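Droler Jail Museum: a visit on open day

We went up to Droler on 24th August for the open day at the old county jail. It sits at the end of Karamanlidis Street, two blocks behind the courthouse, and there is no sign until you reach the gate. Parking is in the gravel lot across from the feed store. It was full by ten, so we left the car by the ball field and walked back.

The jail closed 21 years ago and most of it has been shut ever since. The front offices have been a small museum for a while, but the cell block only opens a few days a year. Tickets were 6 dollars, cash only, and the tour groups went in on the half hour. Ours was led by Natalia Bautista, who had a ring of keys and a flashlight and did not rush anyone.

The first stop is the booking room. The counter is original and so is the height chart painted on the wall next to it. The intake ledgers are in a case, open to a page from a bad October when the mill was on strike and the sheriff was bringing men in by the truckload. Most were held one night for trespass. The handwriting changes halfway down the page and gets a lot worse.

From there you go through two gates into the east block. It was built for 60 prisoners. The week the state inspectors came, there were far more than that inside, and their report is what started the long argument over closing the place. A copy is pinned up in the corridor. It talks about drains, bedding and the lack of any second way out of the upper tier. You can walk the upper tier now, but only eight people at a time, and a steel stair has been added at the far end.

The cells are narrow. I could touch both side walls without stretching. Paint is coming off in sheets on the north side and they ask you to keep your hands off it.

Cell 14 is the one people come for. A man named Beltus was held there before his trial, and he is supposed to be heard walking at night. Natalia gave the story about two minutes and moved on to the plumbing. A family in our group wanted more of it and she told them there was an evening tour for that.

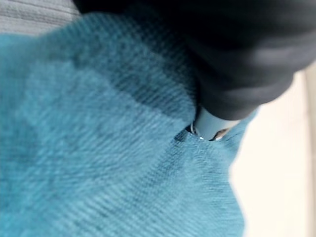
The ghost talk gets in the way, according to Charalambos Kontogiannis, who would sooner see Cell 14 shown with the trial papers and no story attached, as the man spent only nine days in it and was acquitted. I looked this up in the museum room afterward and the dates on the panel match. The evening tours do pay for the roof, though, and I don't see them stopping.

The yard is smaller than you expect. The wall on the street side was raised after an escape, and you can see the line where the newer brick starts. The watch post in the corner is locked.

The kitchen and laundry are in the basement and were the best part for me. The big range is still in place, and the dumbwaiter shaft that carried trays up to the block has the names of cooks scratched inside the door. One side room holds the Dremton papers, 391 letters written by prisoners and their families over the years and given to the museum in a single trunk. Only a few are on show. They are mostly about money, weather and who had been to visit.

The whole tour took an hour and a quarter. There are a lot of steps and the basement has a low doorway, which caught two people in our group. Restrooms are in the front building only. Bring a jacket even in summer, as the lower level is cold.

There is a table by the exit with coffee and a book of old photographs of the sheriff's department. I bought the book. The next opening of the cell block is in October, and the date will be posted on the gate.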